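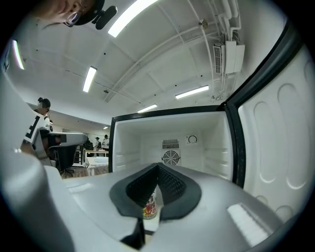 # 自动化作业常见问题：致茶水补给与物料岗位员工

本页由Dorach园区运营部编写，适用于Conneely楼与Hemus楼的茶水补给、样品冷藏及小件物料岗位。九月起，上述岗位分阶段引入Erkisora自动补给系统。各班组提出的问题已合并整理，内容如有调整，以本页最新版本为准。

## 一、适用范围

**哪些工作会由系统承担？**

第一阶段限于罐装饮料的取放、冷藏柜补货以及空柜上架。玻璃瓶、散装食品和开封物品仍由人工处理。样品冷藏柜的取放列入第二阶段，启动时间另行通知。

**两栋楼是否同时启用？**

否。Conneely楼先行，Hemus楼在Conneely楼完成验收后启用。两楼共有22个补给点纳入计划，清单张贴于各楼层物料间门内侧。未列入清单的补给点，作业方式不变。

**手持夹爪与自动补给系统是什么关系？**

手持夹爪用于示范作业。员工持夹爪完成抓取、对位、放入等动作，系统据此学习同类操作。示范作业属于正式工作内容，计入工时。

## 二、岗位与待遇

**是否会因此减少岗位？**

第一阶段不减少编制。补给岗原有人员全部保留，部分工时转为示范、复核和异常处理。第二阶段的人员安排须在启动前与员工代表协商，目前没有既定方案，本部门不作预先承诺。

**岗位名称和薪级会变化吗？**

岗位名称暂不变更。承担示范作业的员工按月领取技能津贴，标准见内部通知第422号。津贴自通过考核的次月起发放，中途退出示范作业的，发放至退出当月为止。

**可以拒绝参加示范作业吗？**

可以。示范作业采取自愿报名方式，不报名者继续从事原有工作，不影响年度考核与排班。如班组长以口头方式要求参加，员工可直接向人事专员Gráinne Fahy反映。

**夜班人员如何安排？**

夜班不设示范任务。系统在夜间运行时，夜班人员仅负责巡查和停机处置，巡查路线由值班主管确定。

## 三、培训与考核

**需要哪些培训？**

须完成一次课堂讲解和两次现场练习。课堂讲解由Isabelle Charbonneau主持，现场练习在Conneely楼培训室进行，上午九时开始。培训占用的时间按正常出勤计算。

**考核如何进行？**

考核内容为连续完成100次标准取放，并正确填写记录表。罐体跌落、碰撞柜门或未放稳，均记为一次失误。未通过者可申请补考，次数不限，两次考核之间至少间隔一个工作日。

**没有使用过类似工具，是否会有困难？**

多数同事在第二次现场练习后能够独立操作。主要难点在于力度：夹持过松，罐体易滑脱；夹持过紧，薄壁罐体会变形。练习用罐可以反复使用，变形后请放入回收箱，无须赔偿。

## 四、作业规范与安全

**示范作业有哪些基本要求？**

1. 开始前检查夹指内侧是否清洁，如有油污或水渍，擦干后再使用。
2. 确认柜门已完全打开，再将夹爪伸入柜内。
3. 放置时先使罐底接触搁架，再松开夹指。
4. 不得遮挡柜内风扇罩和通风口。
5. 柜门连续开启时间较长时，应暂停作业，待柜温恢复后继续。

**长时间手持是否会造成手腕劳损？**

存在此类风险。每次连续操作不超过半小时，之后应休息或更换工作内容。出现酸痛、麻木等症状的，应立即停止并告知职业健康联络人Clodagh Brennan。在症状缓解之前，不安排示范任务，技能津贴照常发放。

**系统运行中出现异常，应如何处理？**

按下设备旁的停止按钮，退至黄线以外，拨打内线701。技术人员到场前，请勿自行取出被夹持的物品，也不要尝试移动设备。所有停机事件均须登记，登记不作为处分依据。

## 五、记录与个人信息

**作业过程是否会被录制？**

示范作业期间会录制影像，用于系统学习和质量复核。录制区域入口设有标识，其他区域不在录制范围内。不愿入镜的员工可在录制时段使用东侧通道。

**录像是否用于绩效评价？**

不用于绩效评价，也不用于考勤核对。班组长和部门主管没有调阅权限。查阅申请由数据管理员Sigita Ramanauskas受理，员工可申请查看本人出现的片段，并可要求删除或模糊处理。

**系统记录的补货数据由谁使用？**

由运营部用于确定补货频次和库存数量。数据按补给点汇总，不关联具体员工。

## 六、意见与申诉

**对安排有不同意见，如何提出？**

可通过班组会议、意见箱或书面申诉提出。书面申诉交至Gobnait Dunne处，五个工作日内予以书面答复。对答复仍有异议的，可要求员工代表列席复议。

**本页没有涉及的问题向谁咨询？**

设备使用问题请拨打内线701；津贴和排班问题请联系人事专员；录像及数据问题请联系数据管理员。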